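Ticket 102: Snackbox "Firkent" - Inhalt passt nicht in die Schale
Status: in Bearbeitung
Gemeldet von: Danang Yeoh
Zuständig: Morag Kerr
Bereich: Packtisch, Standort Drondbridge

Beschreibung des Problems
Guten Tag, beim Packen der Boxen haben wir seit der neuen Lieferung eine Schwierigkeit. Die Tüten stehen zu hoch und der Deckel schließt nicht mehr. Bei der Bestellung für Matubbar (100 Boxen) sind 14 Stück zurückgekommen, weil der Deckel beim Transport aufgegangen ist. Ich habe die Packliste vom Februar verglichen, sie ist gleich geblieben. Nur die Schalen sind von einem anderen Lieferanten, jetzt Cernent.

Antwort Morag Kerr
Danke für die Meldung. Bitte einmal prüfen, ob die Schalen dieselbe Innenhöhe haben wie früher. Und in welcher Reihenfolge packt ihr?

Antwort Danang Yeoh
Die Innenhöhe ist 3 mm kleiner, das habe ich mit dem Lineal gemessen. Wir packen zuerst die großen Tüten, dann die kleinen obenauf. Aaliyah Carrier hat heute vorgeschlagen, dass wir die großen Tüten flach legen. Das geht, aber dann bleibt für die kleinen fast kein Platz.

Das rote Päckchen mit dem gelben Streifen und die hohe grün-weiße Tüte mit Sichtfenster, sie steht an der rosa Schale. 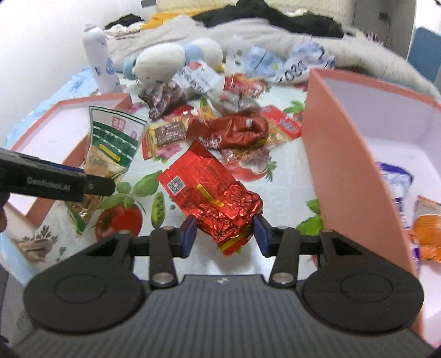
Versuche bis jetzt
1. Große Tüte stehend, kleine davor: Deckel schließt nicht.
2. Große Tüte flach am Boden, rote Päckchen schräg darüber: Deckel schließt, aber mit Druck. Bei den Chips ist das nicht gut, sie brechen.
3. Große Tüte flach, rote Päckchen hochkant an die lange Seite: Deckel schließt ohne Druck. Allerdings rutscht alles, wenn man die Box kippt.

Antwort Morag Kerr, So., 28. Juli
Variante 3 bitte weiter verfolgen. Gegen das Rutschen könnt ihr einen Streifen Seidenpapier dazwischen legen - nicht zu viel, sonst ist die Höhe wieder weg. Wegen der 3 mm schreibe ich an Cernent.

Offen
- Kipptest mit Seidenpapier (Danang)
- Rückmeldung vom Lieferanten (Morag)
- Packanleitung am Tisch austauschen, sobald die Variante fest ist (Aaliyah)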